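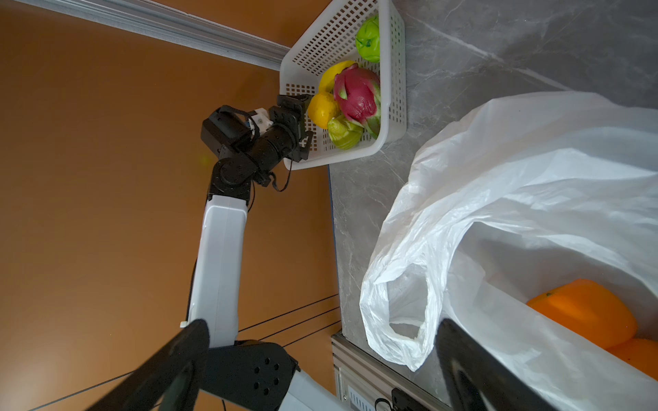 Fruit sorting cell, second arm at the basket.

Topic: Left arm drops out during handover

ysh_ishida
23 May 2021
We have a two-arm cell running a bagging task, plastic fruit between a basket and a shopping bag. The left arm keeps faulting. It closes on the fruit, starts to lift, then the wrist joint reports overload and the arm goes limp. Last batch was 79 cycles and it did this 18 times. The right arm has faulted 2 times in the same batch. Same firmware, same gripper fingers. I swapped the wrist motor with a spare from Turneo and got no change.

wsmits
Check the cable before you buy more motors. We had this on the Fluststead rig. The wrist lead was a bit short and pulled tight at full reach.

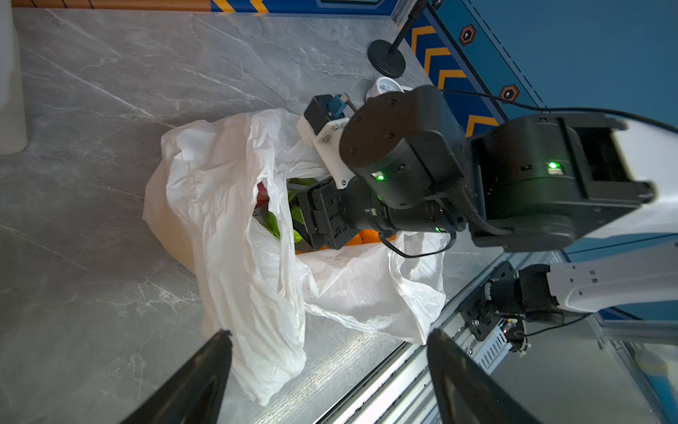 Ours only went at one angle, so on the bench it tested fine every time. Log the joint position at each fault. If they bunch up, you have your answer.

zoi_v
I don't agree. A tight cable gives you a comms dropout, and that is a different code from overload. I'd say the bag. A handle catches on a finger, the arm pulls against it, current goes up.

wsmits
Depends on the controller. The old Clarkeo boards report both as overload.

ysh_ishida
These are Clarkeo boards, second version. I'll log positions tonight.

x_cheng
Whatever the cause, going limp on a fault is the bigger problem to me. An arm that drops with a hand under it is going to hurt somebody. Set it to hold position and cut power only on the e-stop.

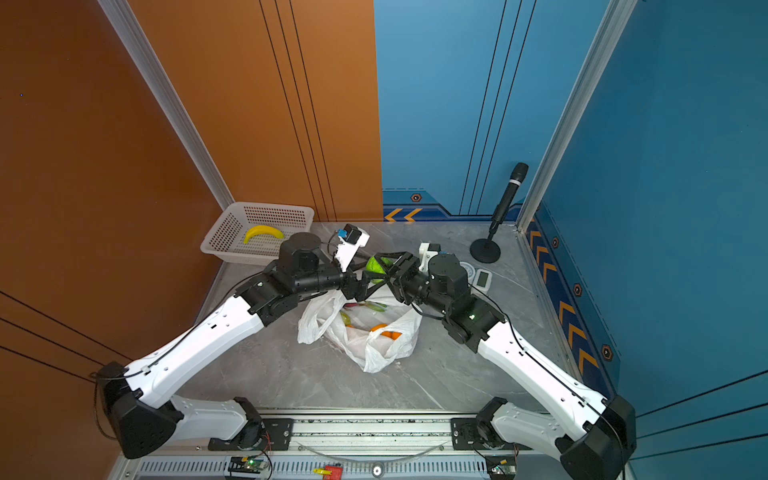 Handover is where I would be most careful with that setting. If one arm holds and the other keeps going, they fight each other. With both grippers that close on either side of one piece of fruit, there's no slack to absorb it. Link the faults so that either one stops both.

zoi_v
Agree on linking them. Holding position I'm less sure about – if it really is overload you cook the motor.

x_cheng
Then lower the holding current. Balaskas has a setting for it under joint limits.

ysh_ishida
Faults are linked now. Positions logged for one short batch, 2 faults, both near full reach. Ordering a longer lead.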